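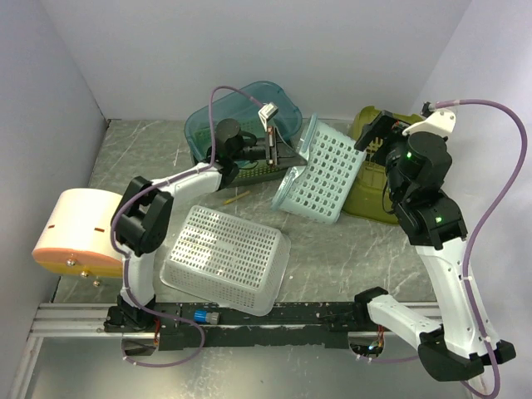
대사관은 무슨 일을 하는 곳일까요?

나라와 나라 사이에는 의논할 일이 많습니다. 물건을 사고파는 일, 바다에서 물고기를 잡는 일, 여행하는 사람을 돕는 일이 모두 그렇습니다. 이런 일을 맡아 다른 나라와 이야기하는 것을 외교라고 합니다. 외교를 직업으로 하는 사람은 외교관입니다.

대사관은 외교관들이 다른 나라에 가서 일하는 사무실입니다. 보통 그 나라의 수도에 있습니다. 대사관에서 가장 높은 사람을 대사라고 부릅니다. 대사는 자기 나라를 대표해서 그 나라에 머무릅니다.

수도가 아닌 큰 도시에는 총영사관이 있기도 합니다. 총영사관은 주로 그 지역에 사는 자기 나라 사람들을 돕습니다.

대사는 어떻게 일을 시작하나요?

새 대사는 신임장이라는 편지를 가지고 갑니다. "이 사람을 우리나라의 대사로 보냅니다"라는 내용이 담긴 편지입니다. 대사는 이 편지를 그 나라의 대통령이나 왕에게 드립니다. 이 행사를 신임장 제정식이라고 합니다. 대사를 보내기 전에는 상대 나라에 이 사람을 보내도 괜찮은지 먼저 물어봅니다. 상대 나라가 받아들이지 않으면 다른 사람을 골라야 합니다.

외교관의 하루

수르야니 고빈다사미 씨는 외교관으로 29년 동안 일했고, 그동안 세 나라에서 살았습니다. 아침에는 그 나라의 신문과 방송을 살펴봅니다. 중요한 소식이 있으면 정리해서 자기 나라 외교부에 보냅니다. 낮에는 공무원이나 회사 사람들을 만납니다. 저녁에도 행사에 가는 날이 많습니다.

한번은 11월에 학생 두 명이 여행 중에 여권을 잃어버려 대사관에 찾아왔습니다. 고빈다사미 씨의 동료들은 학생들의 신분을 확인하고, 집에 돌아갈 때 쓸 수 있는 긴급 여권을 만들어 주었습니다.

협상은 어떻게 하나요?

두 나라의 생각이 다를 때는 만나서 협상을 합니다. 협상은 서로 원하는 것을 말하고 둘 다 받아들일 수 있는 방법을 찾는 일입니다.

나로토우와 브리지게이트라는 두 나라가 있다고 해 봅시다. 두 나라 사이에는 강이 흐릅니다. 나로토우는 농사에 쓸 물이 필요하고, 브리지게이트는 배가 다닐 만큼 물이 깊어야 합니다. 두 나라의 외교관들은 강물이 얼마나 되는지 함께 조사합니다. 그리고 봄에는 농사에 물을 더 쓰고, 가을에는 물을 아끼기로 합니다. 이렇게 정한 약속을 글로 써서 서명하면 조약이 됩니다. 많은 나라에서는 국회가 동의해야 하는 조약도 있습니다.

대사관 땅은 어느 나라 땅인가요?

대사관이 있는 땅이 그 대사관을 세운 나라의 땅이 된다고 생각하는 사람이 많습니다. 사실은 그렇지 않습니다. 땅은 여전히 대사관을 받아들인 나라의 땅입니다. 다만 그 나라의 경찰도 대사의 허락 없이는 대사관에 들어갈 수 없습니다. 여러 나라가 1961년에 만든 '외교 관계에 관한 빈 협약'에 그렇게 정해져 있습니다.

낱말 풀이

외교부: 다른 나라와 관계된 일을 맡는 정부 기관
여권: 외국에 갈 때 내가 누구이고 어느 나라 사람인지 보여 주는 증명서
조약: 나라와 나라가 글로 맺은 약속

더 해 보기

우리나라에 대사관을 둔 나라를 하나 골라 지도에서 찾아보세요. 그 나라의 수도와 그곳에서 쓰는 말도 적어 보세요.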